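From: Boris Mladenović
To: shop-automation list
Subject: Re: Bin picking, are we there yet?

Melati Majimbun wrote:
> The Hikport people say their picking setup is ready for small shops.
> We lose 5 hours a week to sorting offcuts at Surnmont. If an arm can
> take bars out of a bin, why can't it do ours by fall?

Melati, I'd hold on to your money for now. I've sat through a few of these pitches and the bin is always the easy kind. Plain bars and blocks, two colors, room between most of them, and the bin clamped down so it can't creep.
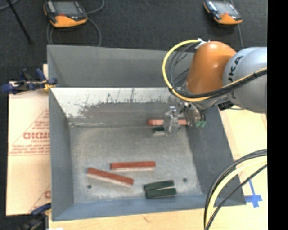

Your offcuts come in every length, with burrs, and half of them are under the other half. Ask Hikport what happens when a piece is jammed flat against the wall. Then ask who clears it. At Kwok we ran a trial in April, 575 picks, and 46 of them needed a person to walk over. The sales sheet called that hands-free.

Märta will say I'm being sour and that the grippers are better than they were. Fine, they are. I still can't get one to empty my dishwasher, and the plates in there are all the same size.

If they'll bring the thing to Surnmont and run it on a tub you filled yourself, go and watch. Don't let them tidy the tub first. I'd like to hear the number.

Boris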